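Notes on Automation in the Sorting Room
7 August

Staralus began introducing automated picking at its Stustbridge site this year, and I have been asked several times what it has meant for the staff. The views below are my own. Before the change, 14 people sorted mixed snack packs by hand, shift after shift. 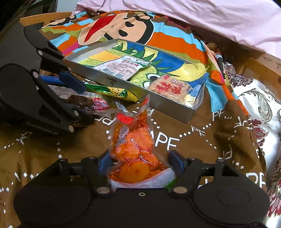 The first effect was on job titles. Four of the sorters became demonstrators, and their working day now consists of picking up packets with hand-held grippers so that the De Smet system may learn from them. Pay grades were reviewed in August — later than they should have been.

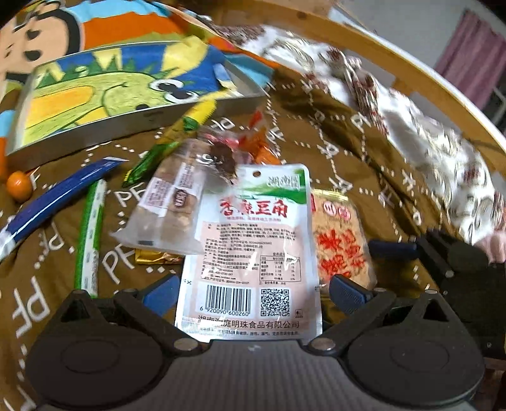 A packet of spicy green beans held upright in the gripper.

The second effect concerns pace. A demonstrator may complete roughly 82 picks in a shift, far fewer than a sorter would handle. Several colleagues found this difficult at first, having been measured on speed for years. The Brirngate agreement now states that demonstrators are not to be ranked by output.
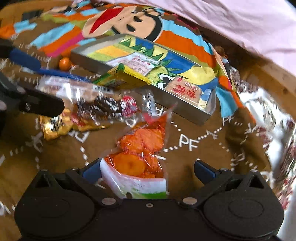 It also provides for a change of task every hour, as wrist strain was raised at the first staff meeting. To date the team has logged 1,713 picks. Whether the remaining sorters will be offered the same training has not been settled, and I would encourage management to put its answer in writing.
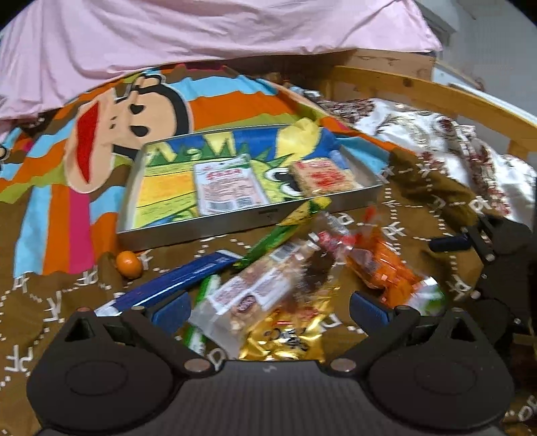

Snack packs in and around the metal tray, with the gripper open.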